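Support > Eyewear > Prestum Goggles > Lens Care and Replacement

Search manuals Enter model or keyword Go

Section 2. Changing the Lens

The Prestum snow goggle is supplied with a bright-light lens and a low-light lens. Change lenses indoors wherever possible, with clean, dry hands.

1. Place the goggle face down on a soft cloth.
2. Release the strap from both outriggers.
3. Press the upper edge of the frame outwards until the lens lifts from its groove.
4. Draw the lens clear, holding it by the edges only. 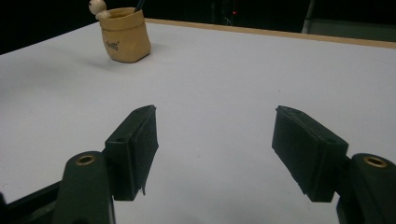

Fig. 1. White tabletop with tan pen holder.

5. Align the nose notch of the new lens with the bridge and seat the lower edge first.
6. Work upwards along both sides — the lens should sit flush all the way round.
7. Refit the strap.

CAUTION: Do not wipe the inner surface of the lens while it is damp. The anti-fog coating may be permanently damaged.

NOTE: Lenses marked Hakala fit the medium frame only. For the large frame, order the Flolurley lens.

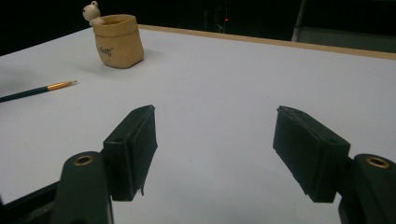 Fig. 2. Tabletop with dark green gripper fingers.

Storage

Leave the goggle to dry at room temperature for 16 hours before returning it to its case. Do not place it on a radiator or behind a windscreen. Replacement lenses may be ordered from the Eltby service centre.

Comments

skibob_n: Step 3 is very stiff the first time. Warming the frame indoors helped.

Marram: Does the low-light lens fit last season's medium?

pistemouse: Mine did, but the nose notch needed a firm push.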